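Two-armed robots at Skarel learn to handle keys from recorded examples
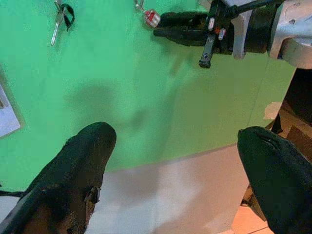 Keys are harder than boxes, according to Flora Moncrieff, and she would sooner have a small number of good examples of somebody picking up a bunch of keys than a cupboard full of bad ones. They swing, they turn over, and the part you want to get hold of is often underneath the part you don't.

She was speaking at the Skarel workshop, where the automation firm Nornarico has been gathering examples for a learning system since April. The system is meant to work two robot arms on ordinary small belongings: picking them up, passing them across, turning them round and putting them down where they are wanted. The firm hopes to use it first at lost property counters and in hotel back offices, where a good part of the day goes on sorting things that people have left behind.

By December 2023 the project had stored 662 recorded examples that passed its checks. Each one is a single attempt at a task, from the moment the arms leave their rest position to the moment they return to it. The keys tasks make up the newest part of the collection and are the ones the team is now spending most of its time on.

The work is done by hand in the sense that a person steers the arms throughout. The operator holds a pair of lighter control arms, and the working arms copy the movement. A camera near the gripper stores what the gripper is facing, and the joint positions are saved alongside the pictures. The learning system is later given both, and is trained to produce the movements that go with a view.

The worktop is green. Small metal things show up well against it, and the team wanted one plain colour to start from before moving on to wood, patterned cloth and the speckled counter tops found in many offices. A silver key with a black strap loop on its ring is one of the objects in use, and so is a small red-and-white cube charm on a metal clip. The charm gives the fingers something square to close on. The strap does not, and operators say it is the strap that uses up the afternoon.

A session lasts 64 minutes at most. After that the operator has to stop, whether the list is finished or not. The limit came in over the summer, when the team compared recordings from the start and end of long shifts and found that the later ones had more pauses and more small corrections in them. A learning system copies those as readily as it copies anything else. Some of the early trained versions would stop in mid-air above an object for no reason that could be found in the task, and the habit was traced back to tired operators making up their minds.

There are 34 tasks on the current list. They are written in short everyday sentences, and operators are asked to read the sentence aloud before they begin so that it is stored with the recording. "Hold the keys by the ring" is one. "Put the card next to the keys" is another. The wording has been changed several times. An earlier list used "move" for nearly everything, and operators took it to mean anything from a slight push to a full lift and carry.

Objects are set down in a different position before each attempt. The team tried marking the places with small crosses at first and gave it up, as operators began putting things on the crosses with great care and the recordings came out too much alike. Now the objects are simply dropped or slid on to the surface and left as they land, within reach of both arms. If a bunch of keys falls with the ring hidden, the operator works with it as it is.

Failed attempts are kept too, in a separate store. Moncrieff said they had been thrown away for the first few weeks, which she now regrets. A recording in which the fingers slip off and the operator goes back for a second try can be useful, provided it is labelled as such. The labels in use are plain ones: done, done after a second try, not done. A recording is only marked as done if a second person has watched it through and agrees.

The checking takes longer than the recording. Files are looked over at a desk in the next room, at normal speed the first time and faster the second. The checker looks for dropped pictures, for arms that lag behind their controls, and for task sentences that do not match what was carried out. Where the two checkers differ, the file goes into a third pile and is looked at again at the end of the week. Moncrieff described that pile as the most interesting thing in the building and said it had led to more changes in the task list than any meeting.

The software used for storing and sorting the files is called Azevedo. It was written in-house for an earlier project on packing trays and has been altered a good deal. Its main fault, according to the people who use it daily, is that it will not let a label be changed once the day's files have been closed, so that mistakes have to be written in a notebook and put right the following morning. A new version is being tested.

Passing an object from one arm to the other has turned out to be the slowest skill to collect. Both grippers have to be close to the same object, and each gets in the way of the other's view. Operators are told to bring the second arm in from the side and to let the first arm stay still until the second has closed. The padded fingers help with keys, which tend to skate about between bare metal, but the padding wears and has to be looked at regularly. When it is replaced, the change is written into the record for that day, as the grip is slightly different with new material and the system needs to have seen both.

Training on the keys recordings has been run 3 times so far. The first run learned to reach for the objects but closed its fingers too early. The second was better at closing and worse at letting go, and would carry a key back to the rest position with it. The third is being tried out now on the same worktop, with objects it was trained on and a few that it was not. Nornarico has not given results for it and says it will not do so until the trial has also been run on a second surface.

That second surface is being prepared at Zivutano, a smaller site belonging to the same firm, which has until now been used for storage. It will have its own pair of arms and different lighting, with daylight from one side for part of the day. The Skarel team expects this to cause trouble. Shadows from the arms fall across the worktop in any case, and at Skarel they fall in much the same way every time. With a moving light they will not, and earlier trained versions have now and then reached for the dark shape of a gripper as if it were something to pick up.

Operators for the new site will be trained at Skarel first. The training takes several days and begins with large, soft objects before going on to cards, pens and finally keys. New operators do not have their recordings added to the main collection until they can get through the full task list at an even pace. Speed is not asked for. The instructions on the wall say to move as you would if someone were watching your hands and trying to learn from them.

There has been some argument within the team over how tidy the worktop ought to be. One view is that only the objects named in the task should be on it, so that the system learns what the words refer to. The other is that real counters have other things lying about and that the system may as well meet them early. For the present the operators do some of each, and a line in the record says which kind of worktop was used. Cards and papers are the most common extras. They slide when a gripper brushes them, and a flat card has proved a difficult thing to lift from a smooth surface without pushing it along first.

The next group of tasks will deal with hanging things up. A row of hooks is to be fixed behind the worktop, and operators will be asked to put a key ring on a named hook and take it off again. Moncrieff said she expected the first week of recordings to go almost entirely into the failed store, and that she had asked for extra space to be set aside for them.

Nornarico plans to go on collecting at Skarel through the winter. Zivutano will open for recording once its arms have been checked against the ones now in use.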